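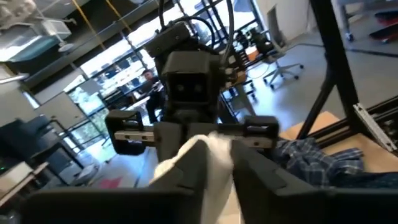 One visitor from Figueroa asked why the gripper rails are wiped every Tuesday, even when they look clean. At Skeseo they learned it from cell 106: lint from the cloths gathers on the rail, and the fingers then close unevenly. So the rails get a dry brush first, and after that one drop of oil.

I liked the logbook most. Entry 2641 was a changed finger pad, and entry 2681 was a cable tied again **above the wrist**. The spare pads come from Fetcombe and are kept in a drawer with their dates.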